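## 6. First Grip Check (Branell hand-held pair)

Complete Section 5 before starting. Both grippers must be assembled, with the mesh covers fitted over the fingers.

1. Spread a patterned cloth over the work table. Plain white tops give the tracker too little to hold on to.
2. Set the log rate in the Zikix config file to 217 and save.
3. Close the fingers on a small, light object. Stop when the mesh begins to flex.
4. Hold for 10 seconds — do not twist the wrist. 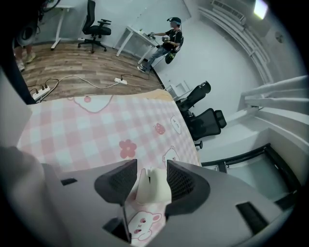 *Fig. 6-1. Small white object held between the mesh-covered fingers.*

**Caution:** Keep loose sleeves and straps away from the finger linkage.

5. Release the object and repeat with the other gripper.
6. Bring both grippers to the near edge of the table, marker cubes uncovered, and start a two-hand recording.
7. Stop after 2000 samples. Copy the file to the Kinuvmont folder.

**Note:** If one track is missing, restart the logger before changing any hardware.

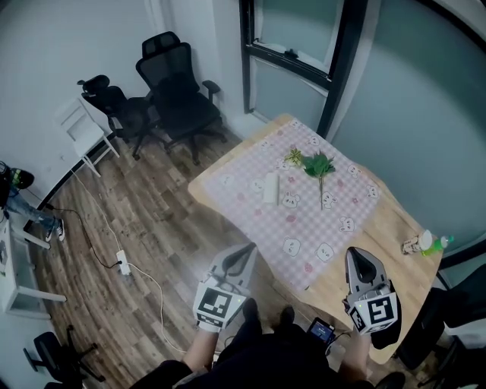 **Do I need to repeat the grip check after replacing a finger?**
Repeat steps 3 to 5 for the gripper you changed. The other one keeps its stored values.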